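Politics of Water Sharing, Session 5
Handout for reading before the seminar

Last week we looked at how a border can be drawn. Today we look at what the border does with a river. Our case is the Closano agreement between the upper state, Grelby, and the lower state, Stander.

The main points of the text:

Grelby may keep water behind the Nassar dam, but in July it must release at least 16 percent of the monthly flow.
A joint office measures the flow at 4 stations. Each side pays for two of them.
If there is a dispute, the parties have 88 days to talk before they can ask for an arbitrator.

Please notice the word "may" in the first point. Grelby reads it as a right which it had already before the agreement. Stander reads it as a permission, and a permission can be taken back. Both governments signed the same sentence, and each one explained it differently to its own parliament.

Students often ask me why Stander accepted such a long period for talks. One answer is that the farmers need the water in summer, and the government was afraid of an open conflict before the harvest. Another answer is that the lower state had very few means of pressure. I find the second one stronger, but you should test it with the reading.

For the seminar, write one page on this question: can an agreement be fair when one side controls the tap?

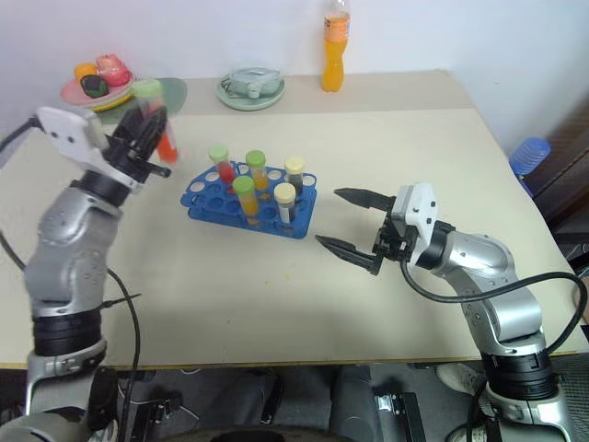 Bring your page in print, and mark the sentence in the agreement on which your argument depends most.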